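Home > Boards > Kit and Hardware > Grippers
Topic: Felurine hand-held pair, worth the money?
Replies in this thread: 8

solderfume wrote:
Has anyone bought the Felurine pair? The hand-held ones, left and right, sold with the Etum software for turning your arm-waving into something a robot can learn from. They want 1,062 for the set, and the cheaper Mak kit is 600 with the same promises in a smaller typeface. I've got funds for one mistake this year and would like to choose it carefully.

pintofgrease wrote:
Get the Mak. Spend the difference on coffee and a chair.

low_torque wrote:
Ignore the above. I had the Mak kit until November and the trigger on the left one went spongy within a month. Support told me to "recalibrate my grip", so I did, mostly around the neck of an imaginary support person.

The Felurines I've had since. Build is good. The trigger has a proper spring in it and the fingers close square, even on thin things like cutlery, where the Mak would nip the handle and let it swing. Downsides: heavy after an hour, and the manual appears to have been translated by somebody being chased.

pintofgrease wrote:
Mine's been fine for ages. Perhaps you've got a heavy thumb.

low_torque wrote:
I have a perfectly ordinary thumb.

solderfume wrote:
Thumbs aside, what's it like on real jobs? Every clip on the Felurine page is someone picking up a foam cube. I have never in my life needed help with a foam cube. What I want is table laying: plates, forks, the lot.

low_torque wrote:
Table laying is most of what I do with mine. Plate first, then knife, then fork out of the basket. The fork is the hard bit, as you might guess. You need to come in at an angle and keep the wrist still, and if you snatch, the handle turns in the jaws and you get to start again. Two evenings to get the hang of it, and I'm not gifted.

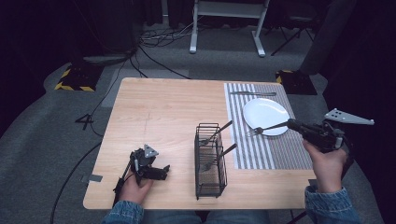
cardigan_bot reckons the wrist business is a fault and shouldn't be passed off as technique. If a 1,062 tool needs two evenings before it will hold a fork, the jaws are the wrong shape, and Felurine ought to put softer pads in the box instead of selling them as an extra.

low_torque wrote:
Which I did say, cardigan_bot, if you scroll up. Well, I said heavy. I'll give you the pads. They're an extra and they shouldn't be.

cardigan_bot wrote:
You've also not mentioned Etum. The grippers are only half of what he's paying for. It dropped the left hand on me in the middle of a session and carried on cheerfully recording the right. I laid an entire table as a one-armed man and only found out afterwards.

low_torque wrote:
Update it. The newer version beeps when it loses a hand. It's a horrible beep, but it beeps.

rurnon_refugee wrote:
Coming from the Rurnon rental scheme, so take this as you like. They'll lend you a Felurine pair by the month, with the pads included and Etum already set up. The paperwork is grim and they're slow at giving the deposit back (I'm still waiting on mine, hence the name). As a way of finding out whether your wrists can stand it, though, it's cheaper than buying.

pintofgrease wrote:
So the choice is a dear one, a cheap one, or handing your deposit to strangers. Still say Mak.

solderfume wrote:
Right — I'll rent for a month, swear at some forks, and decide after that. rurnon_refugee, could you message me the bit of the paperwork you wish you'd read?

rurnon_refugee wrote:
Sent. It's page 2, the small print under the table of charges.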